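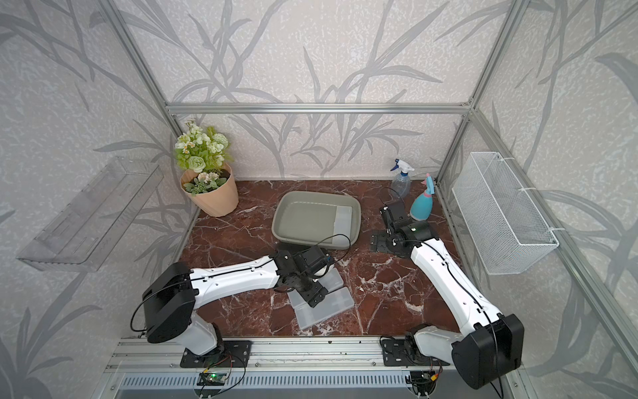
Adi Halim thinks the fault is in the left gripper servo, and he told me to write it here before I order any part. I am not so sure.

We use two arms to move plastic cases into a tray. After 40 minutes of work the left arm loses its grip and then the controller reports an overload. If I switch it off for 9 minutes, everything is normal again — until the next time. The right arm has never done it. Which test should I make first?
Asked by Matar 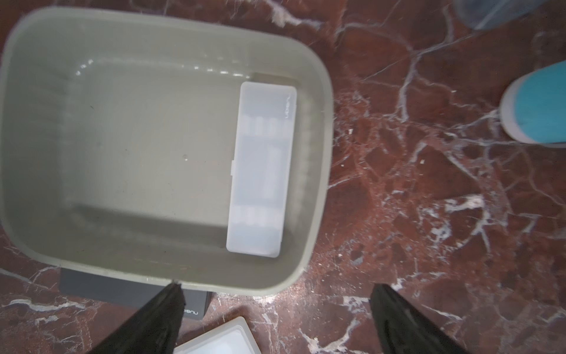 Cusorton
Check the closing position before anything else. A hard case does not compress, so if the target is set past the point of contact, the servo keeps pushing and gets hot until the protection cuts the torque. Open the target by 3 mm, lower the torque limit, and log the temperature on both sides. Keep your hands out of the area while you test. When torque goes, the arm may drop its load without warning.

Tadelent
Just buy a new servo mate, mine died the same way.

Trotiscombe
I would not buy yet. With the power off, swap the gripper servos left to right, set the IDs again and recalibrate. If the fault moves to the right arm, Adi has the correct answer. If it stays on the left, look at the cable near the elbow and at the supply voltage under load.

Matar
Thank you both. I will start with the closing position and write the temperatures here.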